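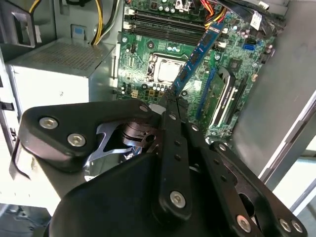 Jul 3, 2022

Memory and board work on the black tower, the first one from the Badard lot. Notes for me and for Lâm Hồ, who takes over the bench when I am away.

The tower came without papers. In the Zollby sheet it has the number 2490, and the only remark there is "starts sometimes". I think the person who wrote this meant that it beeps and stays black, because it is what it did for me in April, when I first tried it. At that time I did not open it. I only put it back on the shelf.

Plan for the day was simple: cable off, case on its side, memory out, clean the contacts, memory in again, try. If it still beeps, change the module for one from the Aguirre box.

The case lies on its side on the slatted table, open side up. I prefer it like this. When the tower stands, you push against the board from the side and everything moves, and the last time a screw went down behind the power supply and I lost half of the morning. The slats have one bad point: small screws fall between them. Put a tray under before you start, or at least a cloth.
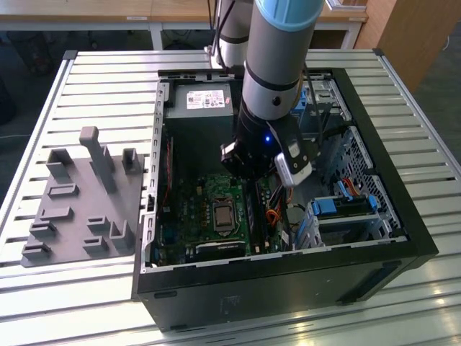 The power supply stays in. I thought about taking it out to get more place for the hands, but then all the wires must be moved, and the old plastic of the connectors does not like that. For this job it is enough to push the wires to the side. Please do not tie them to the memory latches, as was done in the tower before this one - I had to cut the tie and nearly took the latch with it.

About the memory sockets. Both latches must be fully open before pulling. If the module comes up at one end only, stop and put it down again, then start with both ends. It should come up straight. The blue module is the one to check. I have written "A" on a small piece of paper tape for it, and the tape goes on the bag, never on the module, because the glue stays there forever.

For cleaning: soft eraser first, then alcohol with a lint-free cloth, along the contacts and not across. Wait until it is dry. Higinio Magaña uses compressed air in the sockets also, but with short pushes and the can held upright. I agree with him about the sockets, I do not agree about using it near the fan.

Processor: leave it where it is. The retention frame is closed and I see no reason to open it today. The old paste has to be wiped from the top before the cooler goes back, and new paste is in the drawer under the Jikbridge catalog. A small drop in the middle. The tube is nearly finished, so I put it on the order list together with 100 of the small antistatic bags.

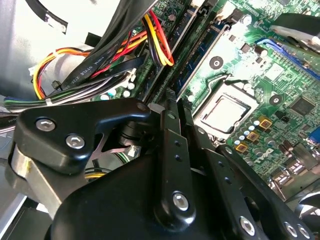

Board of the first tower, with the DELL mark by the chokes.

Questions still open:

Is the battery on the board original? I did not measure it. Anything under 2 volts I would throw away without thinking more, and probably I would change it in any case.

Which screws belong to this case? In the bag from Zollby there are 11 and they are not all the same thread. Try by hand first. If it does not turn with two fingers, it is the wrong one.

Lâm, the beep code table is on the inside of the cupboard door. Write the code here under my notes before you change any part, also if it is the same as in April.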